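3 Jul 2026

Office closed for the holiday, so a day at home. Up at seven, which is late for me. Coffee on the back step until the neighbor started his leaf blower, then inside.

Main job was the table. We have Ghassan Obeidat and his wife tomorrow, and her mother, who I haven't met. That makes six with us and my sister. I wanted the table done a day ahead so that tomorrow is only cooking. Last time I left it until people were at the door and ended up eating off a cereal bowl.

Started with the cloth. Took it out of the drawer and there was a rust mark near the middle, the size of a dime. I tried lemon and salt and it got lighter but did not go. Tried again and it stayed the same. So no cloth. I wiped the table down with soap and water, dried it, and went looking for the placemats.

The mats were on top of the wardrobe in the Florico box with the Christmas napkins. These are the striped woven ones we bought at the Faltetti sale the year we moved in. I had forgotten I liked them. They had been rolled up and would not lie down at the corners, so I put them under the big atlas and the sewing machine for an hour and went to the store.

Store was packed. Charcoal, corn, two bags of ice, lemons, mustard, paper towels. They were out of the rolls I wanted. Bought the long ones and will cut them. The woman ahead of me had a coupon for everything in her cart. Home by 11 with the ice already going soft in one corner.

Mats were flat enough by then. One still lifts a little at the end, and I'll give that one to myself.

Then plates. I had been going back and forth between the blue set and the white. The blue has chips and is down to five, so that settled it. The white ones are heavier and take up more room, and I wasn't sure they would fit on the mats with space left for a fork. I tried one out before carrying in the rest.
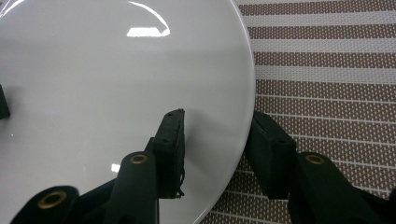
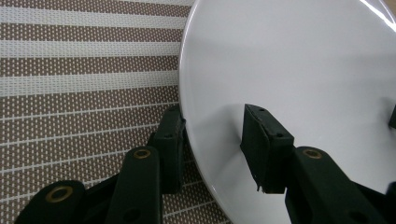

I like plain plates with food on them. Mom always said white dishes looked like a hospital and would not have them in the house. She had the brown flowered ones until the end, and my sister has them now and complains about them.

Forks go on the left, close in, and the knives can go above if it gets tight. Glasses are the problem. We have four that match. I found two more at the back of the cabinet that are nearly the same height, and those will do for us. Note to self, buy glasses. I have been writing that since last September.

Washed the serving platter and the long spoons by hand. The water pressure was low again. Called Brynjólfsdóttir at the building office and got the machine, which I should have expected today. Left a message.

Lunch was a cheese sandwich standing up.

In the afternoon I made the potato salad, the part that can be made ahead. Boiled the potatoes, cut them, put the vinegar on while they were hot. Mayonnaise and the eggs tomorrow. The recipe card says 14 potatoes, which must have been very small potatoes. I used nine and there is plenty. Also made the marinade for the chicken and spilled a good amount of it into the silverware drawer, so everything in that drawer came out and got washed too. An hour gone on that.

Oiled the cutting board while I was at it with what was left of the Parodura. The tin is empty now. It smells strong for a day and then it stops.

Ghassan called at four to ask what to bring. I said nothing, and he said he was bringing dessert whatever I said, so I told him fruit would be good. He wants to leave by nine to get home before the roads fill up. His mother-in-law doesn't eat onions. There are onions in the potato salad. I had put them in 20 minutes before he called. Picked out what I could for a small bowl, then gave up and decided to do her a separate one with the last of the potatoes. Must remember which bowl is which. Put tape on the lid.

Paid the electric bill, $224, more than last July, and I suspect the freezer. Swept the kitchen and the hall. Moved the two folding chairs up from the basement and wiped them. One has a loose screw in the seat that I tightened with a butter knife.

Hot tonight, no wind at all. Somebody is already setting off firecrackers down by the school. The dog went under the bed at eight and hasn't come out. Read a chapter and couldn't say what was in it.

Tomorrow: eggs, chicken out by noon, cut rolls, more ice, find the corn holders.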